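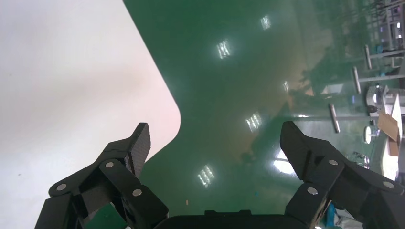
You'll be sick of that green by January, I was told this morning, before I had even put my bag down. Then came the part about glare, and how gray would have been the safe choice, and how a floor that shiny shows every crumb. I said I liked the green. I still do.

17/06/2019

First full day in the new room. The floor went down while I was away in Brenton, so I hadn't seen it with the ceiling lights on. It's very glossy. The light panels come back up at you as bright white patches, and there's a brownish patch in the middle where it picks up the stuff standing farther back. I kept walking around that as if it were a stain.

The floor cost $1,692 with the primer, more than I had written down in the spring. I paid the rest of the bill at lunch and put the receipt in the Basollow folder with the other room papers.

The white table is staying where it is for now. I had wanted a square one, but the rounded corner is easier on the hip when you cut past it, and I cut past it all day. The top is matte, so at least one surface in here doesn't shine. It isn't pure white either. In places it looks a little pink, and I can't decide if that's the finish or the light.

I went over it for dirt in the afternoon. There's a soft dark smudge across part of the top and a few tiny specks. On the floor I found one white fleck, which on that green might as well be a dinner plate. So the point about crumbs was fair — I'll admit that here and not out loud.
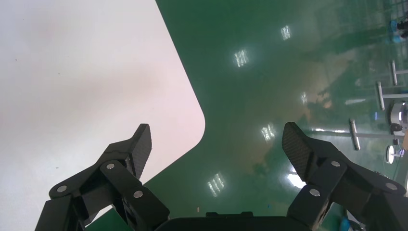

For tomorrow

Try the smudge with warm water first, then the mild soap. No scouring pads on the top.

Buy a dust mop, the wide kind, and two packs of felt pads for the chair legs.

Call Wirier about the missing shelf brackets. They said two weeks and it has been longer.

Ask the floor people what they recommend for washing. I have the leaflet somewhere but it only covers the first few days.

Home by seven. Leftover soup.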